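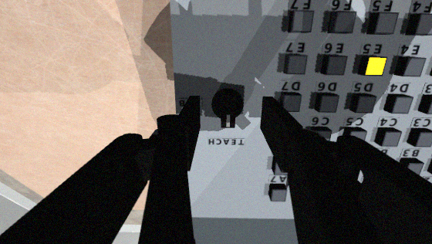 Hongjun Han wrote in to ask why I keep fussing with little panel jobs when a robot still can't fold a fitted sheet, and whether any of this will ever empty a dishwasher. Fair question! My short reply was "not this year." The longer reply is this page, which walks through how I set up a knob-turning job in simulation, because I think knobs tell you a lot about how close we are to machines doing chores.

Think about what's in your house. The stove has knobs. The washer has one, the toaster oven has a couple, and so does that space heater in the garage you keep meaning to replace. A shop floor is even worse (or better, depending on how you feel about knobs). If a machine can't get hold of a small round thing and turn it the right amount, it can't start a load of laundry, never mind fold it.

So, the practice job. You need a two-finger gripper, a table, and a control panel with at least one knob on it. Mine has a black knob labeled TEACH and a whole grid of square buttons off to the side, E5 being the yellow one. I run it all in simulation first. My notes call the whole setup Sundik, so if you see that word below, that's what I mean.

Step 1. Put the panel down and lock it in place

Fix the panel to the table in your simulator before you do anything else. I skipped this on my first try and the arm pushed the panel along like a dog with a food bowl. You can let it slide later on, once the easy version works.

Step 2. Sort out which way is up

If your arm is looking at the labels upside down, decide right now whose left is left. I go by the arm's view and write it at the top of the file in capital letters. I lost an entire evening in August to a knob that was turning perfectly well in the wrong direction, and I was so sure it was a motor setting.

Step 3. Open the fingers and come in slowly

Open the gripper a bit wider than the knob, line up one fingertip on each side, and then bring it down. Stop before the tips touch the panel. The buttons are your worry here, mostly the ones nearest the knob, so watch the outside of the fingers as well as the tips. Everybody watches the tips! It's the fat part of the finger higher up that leans on things.

Step 4. Squeeze, then wait

Close until you get contact on both sides and then hold still for a moment. If one finger lands first, back off and shift the gripper sideways a hair. Don't just squeeze harder. In the simulator you'll get away with it, and on a real panel you'll be shopping for a new knob.

Step 5. Turn a little, let go, look

Small turns. I do 5 degrees at a time, check that the knob moved along with the fingers, and go again. If the fingers turn and the knob doesn't, you're slipping, so go back to Step 4.

Step 6. Mess up the lighting

This is the one people skip. Move your light so hard shadows fall across the panel and over the labels, and run it all again. Kitchens have shadows. Your own arm throws a shadow right on the thing you're trying to look at. My Sundik runs were going great under flat light, and then I moved one lamp and got 38 good turns out of 69 tries. Ouch. More runs with the light in different spots helped, but I'm still not where I want to be.

If you'd like to compare numbers, post them in the comments with your light setup, or they won't mean much to the rest of us.

Back to the dishwasher

A knob stays put, it's stiff, and it only does one thing. A wet plate behind a wet bowl is a much meaner problem, and a fitted sheet is meaner still. I'd trust a machine today with a job where everything is bolted down and somebody has checked the lighting. Shops can arrange that. My kitchen can't, at least with my kids in it.

I'd love to be wrong by next year, Hongjun. Meanwhile I'm going to start on the buttons, which I expect to be easier than the knob right up until the arm has to press one that's sitting half under its own finger. I'll put up the settings file once I've cleaned out the swearing.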